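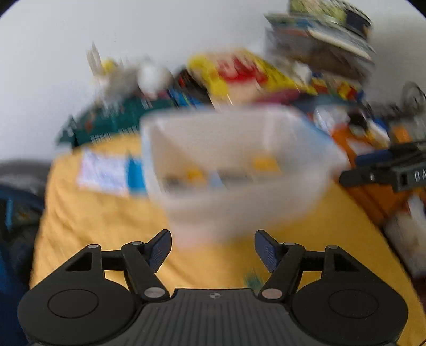
Last October I turned down a place on a grant review panel for the first time in 12 years. The invitation came from the Urari Fund, which pays for early-stage work in cell biology, and the terms were the usual ones. I would read 40 proposals in three weeks, score each one on a scale of one to 10, write a paragraph of comments, and then spend a Wednesday in a hotel meeting room arguing over the ones in the middle.

I have done this often enough to know what the middle looks like. A few proposals are plainly weak. The question has already been answered, or the budget doesn't match the work. A few are so good that every reviewer marks them high without discussion. Everything else sits in one large group where the scores differ by a fraction of a point, and that fraction decides who hires a postdoc and who doesn't.

My argument is that funders should stop pretending this fraction means something. For the proposals in the middle group, they should draw lots.

The idea has been around for years and a number of funders have tried some form of it. It still makes many scientists angry. Henrik Bauerfeind, who chaired the last panel I sat on, told me over dinner that a lottery would be an insult to anyone who had spent a summer writing an application. I understand the feeling. I have spent several summers that way myself. But I was in the room with him when we settled the final two awards that year, at ten past five, with people checking train times. One proposal went through after a reviewer who had trained in the same field spoke up for it warmly. The other, on a subject that none of us worked on, had no one to speak for it. I don't think its author would have felt less insulted by a draw.

The case for panels rests on the belief that experts can rank good work finely. They can certainly sort it roughly, and I wouldn't give that up. What I doubt is the second step. On one panel for the Uton program, two of us swapped stacks by mistake and ended up scoring several proposals that had already been scored. We agreed on the bad ones. On the good ones we differed by as much as three points, and each of us had written a confident paragraph explaining why.

Then there is the time. Urari had almost 300 applications that round. Each applicant had given weeks to it, and each reviewer gave evenings and weekends. If a funder plans to draw lots at the end, it can ask for much less at the beginning. Two pages are enough to tell whether an idea is sound and whether the lab can carry it out. The remaining pages mostly exist to help a panel separate proposals it can't really separate.

There are fair objections. The one I take most seriously is that people will send in more applications if they think it's a raffle. That could happen, and a funder would need a limit per lab and an honest first cut. Another is that a lottery win looks bad on a résumé. I think this would fade once enough people had one. Deans and hiring committees already count grants without asking how close the vote was.

A third objection is that feedback would disappear. Some of it would. I went back through the comments on my own rejected proposals before writing this, and the useful ones were nearly all about basic faults: a missing control, a sample too small to show anything. Those belong in the first cut, and a reviewer can write them in ten minutes. The rest told me that the work was strong but that competition had been intense this year. I have eight letters that say so in slightly different words.

What a draw would do is let a funder tell the truth. It could write to an applicant and say that the proposal was good enough to fund, that there wasn't money for every proposal that good, and that the choice was made by chance. A young researcher can do something with that letter. She can send the same idea in again without tearing it apart to fix a flaw it never had.

The Hrubý Foundation is planning a small trial next year – half of its middle group decided by the panel, half by a draw, with the results compared after the grants have run. I've told them I will review for the first cut. I also told Urari that I'd come back if they tried the same thing, and I haven't had an answer yet.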